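Kitchen worktop

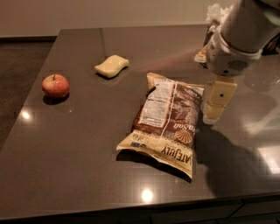

Category: Parts of the house

A kitchen worktop, also called a countertop or a counter, is a flat surface fixed on top of the lower cupboards of a kitchen. It is used for preparing food, for putting down dishes and for keeping small things which are needed every day, for example fruit or a kettle. In British shops the word worktop is the most usual, and countertop is more common in America.

History

In older houses the kitchen had no fixed worktop. The cook worked at a table in the middle of the room, and the cupboards stood separately along the walls, each with its own height. When the fitted kitchen became popular in the twentieth century, the cupboards were made in equal sizes and one long surface was laid over them. This made cleaning easier, as there were fewer gaps where crumbs and water could collect.

Materials

Wood is warm to the touch and can be sanded again when it is scratched, but it has to be oiled and does not like standing water. Natural stone such as granite is hard and heavy, and the joints between two pieces remain visible. Laminate is made of printed paper and resin pressed on a board. It is the cheapest of the common materials, and it is damaged by very hot pans. Stainless steel is preferred in restaurants. Tiles were once frequent in family kitchens and are now seen less, mainly on account of the grout between them, which becomes dark.

The finish is chosen separately from the material. A glossy finish reflects the light of the room and shows fingerprints, above all in dark colours. A matt finish hides them better, but oil can leave a stain that is difficult to remove.

Sizes

The height should suit the person who cooks most often. Many carpenters measure from the floor to the bent elbow and then go down by the width of a hand. The depth must leave place for the sink and the hob. In the workshops of Orport, a small town known for its joiners, a straight piece is traditionally cut to 2410 millimetres, and the space between the worktop and the wall cupboards is 400 millimetres. The joiner Kamol Nakpan, who wrote a short handbook on the subject, considered this space too small for tall persons.

Edges and corners

The front edge can be square, bevelled or rounded. A rounded corner is advised where the worktop ends beside a passage, so that people do not hurt the hip in passing. Stone edges are polished by hand or with a machine, and this work is often a large part of the price.

Care

Most worktops are cleaned with warm water and a little washing-up liquid. Vinegar and lemon juice should be kept away from marble, which they attack. Knives are used on a chopping board. Wooden surfaces are oiled several times in the first year and less often afterwards.

See also

Chopping board
Fitted kitchen
Splashback
Sink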